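Grasping Small Things Near Soft Things
Student project report, Kendow lab module

In May our rig could hold a marker only when the table was bare. We wanted to know if it would cope beside an armchair and a pillow, so we ran 400 trials on the Skurna controller, driven by head camera alone. We were thrilled with the results!

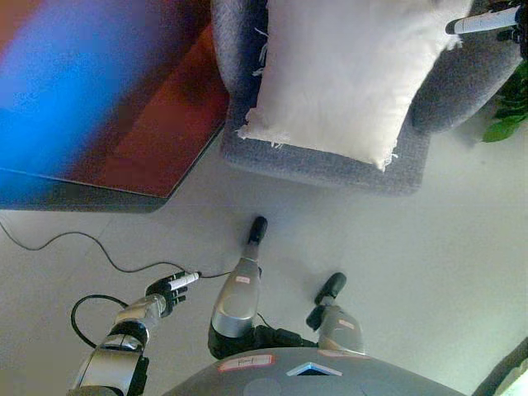
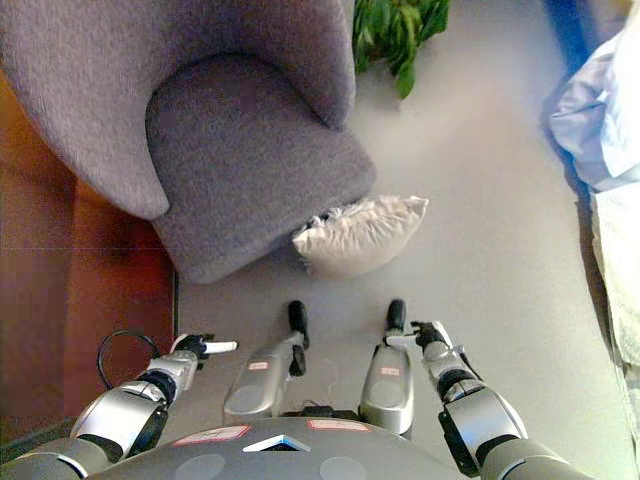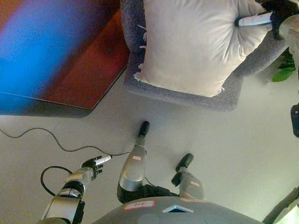

Fig. 2. Head camera views with the armchair and pillow. A marker is held in the first and third.

Grip was lost in 55 trials, and in 18 of those the fingers closed too early - a timing fault we can fix. The rest need a closer look, and we can't wait to start. Next we will repeat the set with the Munteanu filter switched on, which should steady the wrist before the fingers close.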